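FOR RELEASE IN APRIL

Zedcombe Glass Studio Opens Its Restoration Bench to the Public, and I Couldn't Be Happier

ZIMUTWOOD — Hi, it's Khang Quách from Zedcombe. I usually let other people write these, but I've been waiting so long to share this one that I grabbed the keyboard myself. Starting in April, our window restoration bench is open to anybody who wants to learn how old leaded and painted windows get cleaned, patched and put back in their openings. You don't need to have cut a piece of glass in your life!

The program is called Wultivau, and it grew out of the big job we've been living with lately, the stair hall windows at the old Guo house on the hill. There are 4 tall windows in that hall, and between them they hold 678 pieces of glass. I know the number by heart because every one of those pieces gets its own line on a paper rubbing before we take a panel apart. (Yes, I dream about it.) While we were working, people kept stopping in to ask what we were doing, and a lot of them stayed for an hour. After a while it seemed silly to keep sending them home.

So the classes follow the same path a real panel takes through our shop. We start with the rubbing, which is thin paper laid over the window and rubbed with wax so the lead lines come through. Then we talk about what's wrong. Old putty goes to powder, solder joints crack, and a window that has carried its own weight for a century starts to belly out in the middle. I'll bring in a panel that bows so badly you can see it from the door.

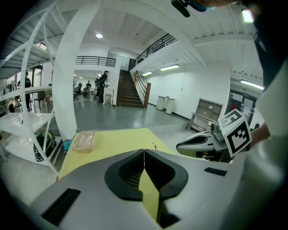
A clear food container on the pale yellow table.

Then comes painted glass, my favorite part by a mile. The dark lines you see on a face or a fold of cloth in a church window are vitreous paint, ground glass and metal oxide mixed up and fired in the kiln until it melts onto the surface. If it was fired too cool way back when, it can come off on a damp cotton swab, and that's a sick feeling, let me tell you. We spend a whole evening on testing paint before anybody cleans anything. After that you'll mix your own, lay down a trace line with a long-haired brush, and fire a small sample to take home.

I get asked about silver stain more than anything else, so here goes. It's a silver compound that you brush on the back of the glass, and in the kiln it turns the glass itself yellow, from pale lemon to a deep amber depending on the heat and the glass. Two people can use the same batch on the same shelf and get two different yellows. I've been doing this for 30 years and I still open the kiln like it's my birthday.

We'll finish with edge bonding, copper foil repairs and a good long talk about when to leave a crack alone. A break line in an old piece of glass is part of its story, and a clean repair with the original piece usually beats a bright new replacement that doesn't match its neighbors. Not everyone in my trade agrees with me on that — come and argue about it, I like the company.
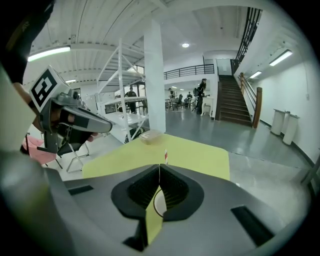
Small round container with a lid, toward the far side of the tabletop.

Some practical stuff. Classes meet in the evening at 6:30 at our Zimutwood studio and run about 68 minutes, though I talk a lot, so plan on a little extra. Wear closed shoes and clothes you don't love. We supply the glass, the paint and the safety glasses. Anyone working with lead washes up before leaving, and food and drinks stay away from the lead bench, no exceptions. Teens are welcome in the painting classes with a grown-up along.

If you've got an old window in the attic, bring a photo of it and we'll take a look together. Please don't bring the window itself on your first visit, and please don't lay it flat in the back of your car! Old panels travel standing up, on edge, with a board behind them.

To sign up, stop by the studio or call the front desk and ask for the Wultivau list. Reporters who'd like to see the Guo house panels on the bench can ask for me directly, and mornings are best.

Contact: Khang Quách, Zedcombe, Zimutwood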